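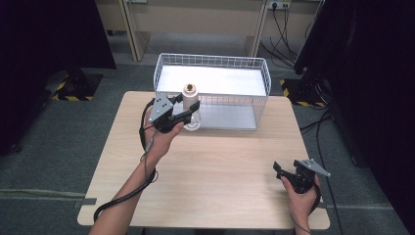
Subject: Re: [tidy-list] Wire baskets for small bottles?

On a morning in February a list member wrote:

> I'm about to give up on the drawer and put all my small bottles in
> one of those white wire baskets with the flat bottom. The Nikby is
> the one everybody links to. It would live on the table, so I can
> see what I have and stop buying the same thing twice. Has anyone
> stuck with this for longer than a month? And is the Brekke worth
> the extra money?

I have had both, and I would hold off on ordering either one.

My trouble with the "see what you have" argument is that it works for the week you set it up. After that the basket is furniture and your eye slides right over it. I bought the same hand lotion twice with the first one sitting in front of me. Somebody will say I should have labeled things. Maybe. I had labels in the drawer too, and they did me no good there.

The solid panel in the bottom is the one part I'd pay for. Small bottles with rounded bases tip over on bare wire, and a flat panel at least gives them something to stand on. Whether they stay upright when you pick the whole thing up is another matter. Mine slid to one end every time, in the Nikby and in the Brekke, and I couldn't tell you what the extra money went toward. The wire looked the same to me. 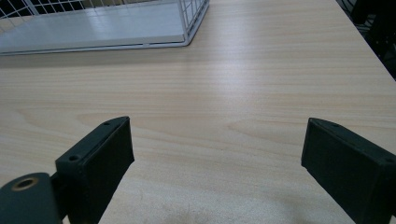

Then there is the table itself. A basket takes up a lot more room than you think when you're looking at it online, and people put the thing down first and find out later that what's left is too small to work on. Before you buy, put a shoebox where the basket would go and leave it there for 2 weeks. If you keep moving the shoebox, you'll keep moving the basket. I also got scratches in the finish from one of the wire corners — the Venetti site says theirs won't do this, and I'd like to hear that from a person who owns one.

I'd also ask what is in the bottles. My tall white ones all look alike from two feet away, and no container is going to fix that. Sorting out the ones you don't use costs nothing, and it may turn out the drawer was fine.

The archive has a long thread on drawer dividers, message 2276, if you want the other side. I was sceptical there too. The Prikis dividers are still in my drawer, so I suppose I lost that one.

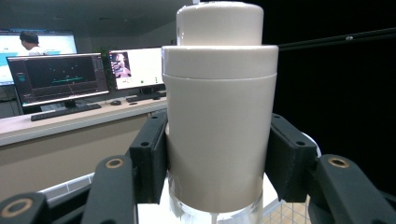 Venetti owner replying, since you asked. No scratches so far, but I stuck felt dots under the corners on day one, so that may not prove much. I do agree about the sliding. I cut a piece of shelf liner to fit the bottom and the bottles mostly stay put now, even the tall ones. I wouldn't go back to a drawer.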